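Speaker notes – "Fold It Like You'll Wear It Again"
Zivunley community hall, Wednesday, 7 pm slot

(Get water first. Check the clip-on mic is off while you're chatting to people at the door, you remember last time.)

## Opening

Hi everybody, thanks for coming out. I know it's a weeknight and I know some of you came straight from practice, so if you smell a bit, you're among friends.

I'm going to talk about laundry for half an hour, and mostly about one kind of laundry, the team uniform. I look after the kit for the Dromutby youth league. That's 188 jerseys at the start of this season, plus shorts, plus a bag of odd socks I've been carrying from year to year like a family heirloom.

Ask: who here washes uniforms for more than one kid? (Hands.) More than two? (There'll be a groan. Let them groan.)

I never learned to fold properly. My mother rolled everything, my college roommate folded nothing, and I was somewhere in the middle until Hongmei Qian handed me the storage closet keys and said good luck. What I opened was a wall of red and white balled up in grocery bags. It took me eight evenings to get through it!

PAUSE. Drink.

## Why jerseys are annoying

OK so a T-shirt is easy. Cotton has a bit of grip to it, you fold it and it stays where you put it. Basketball jerseys are slippery, they have no sleeves, and they have those enormous armholes. You go to fold one in half and one side slides off the other and you're back at the beginning.

Hold up the sample jersey here. Show the armhole. Put your whole arm through it, people like that.

Then there's the lettering. Most of ours have the number heat-pressed on, and the older ones are stitched. With the heat-pressed ones, a hard crease right through the number, left for a whole summer under a pile of other stuff, is how you get cracking. I've got a number 4 at home that looks like a dried-up lake bed. (Pass it around. Get it back! Rocío's row kept it last time.)

So what I want is a fold that's soft over the number and quick enough that you'll do it at ten at night.

## The long fold

I do this on the couch. I know, I know, a table is flatter. But the couch has a bit of drag to it, so the fabric doesn't skate away, and I can watch my show.

Go slow here, do it live:

1. Lay the jersey face up. Smooth it with the side of your hand from the middle out.
2. Bring one side in toward the center, armhole and all. Don't press it down.
3. Bring the other side in to meet it. You want a long strip, shoulders at one end, hem at the other.
4. Tuck the loose bits of armhole in so the trim lies along the edge.
5. Fold the strip in half, then in half again if your drawer is shallow.

Step three is where everyone gets stuck, me included. The two sides don't quite meet, the number peeks out of the gap in the middle, and at one end the white lining flops out and sits on top of the red. It looks like a mess and you want to shake it out and start over.

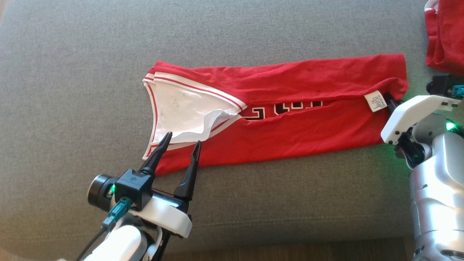 Please don't start over. Take hold of both ends, give the strip a small tug lengthwise, and let go. Most of the little creases relax. Then flip the lining back under with two fingers and carry on to step four. I've timed myself both ways and starting over costs me more than fixing it, every single time.

If a bit of the number still shows, fine. I've come to like it. When they're standing up in the bin I can sometimes tell which one I've got before I pull it out.

(Joke about pulling out the wrong one five minutes before tip-off. Only if the room's warm. Skip if Kaiwen is there, it was his kid.)

## Care labels

Quick detour. Please read the label before you wash anything. They're tiny, so take a photo on your phone and zoom in, that's what I do. The label isn't always in the same spot from one maker to the next, so have a feel along the seams.

What works for us:

- Cold wash, inside out
- No fabric softener (it seems to leave the cloth feeling greasy, and Anju swears it makes the smell worse)
- Hang to dry, on a wide hanger if you've got one
- Nothing goes in the bin damp, ever, I don't care how late it is

White lining is its own headache. It picks up marks from everything. Marker, chocolate, the inside of a gym bag. I dab on a bit of dish soap with an old toothbrush, leave it while I make tea, then wash as usual. Sometimes the mark goes. Sometimes it moves in for good, and it's on the inside, so I let it be.

Ask for other people's stain tricks here. Write them on the flip chart. Last time we got a really good one about chalk and I lost the piece of paper – please somebody take a picture of the chart.

## Storing them

I stand them up in rows. I used to stack, and every time a coach wanted a medium I'd lift half the pile and it would go over sideways.

Each size gets its own bin with masking tape on the front. The tape is ugly and I love it. I tried printed labels and they curled up and fell off by November.

Yichen Deng's idea, which I've stolen completely: keep one empty bin at the end of the shelf for anything that needs mending. Before that I was putting torn ones back in with the good ones and finding them again on game day.

## If there's time

The couch vs. table vote. (Hands again. Table people will be loud.)

Rolling vs. folding. I do roll for away games, in a duffel, when they'll be worn the same day. For the closet I fold.

Shorts. Same idea, one leg over the other, in thirds, done. Drawstring goes inside or it'll grab its neighbors.

## Hands-on part

Everybody gets a jersey out of the blue tote. Pair up. One person folds, the other one watches the neck end and yells when the lining escapes. Then swap.

Walk around. Don't fix people's folds for them, I always do this and it's irritating. Let them get to the floppy stage by themselves and then show the tug.

Questions after that, and remind people that the mending bin is by the coat rack, and that I still need two navy shorts back from the Pyo tournament.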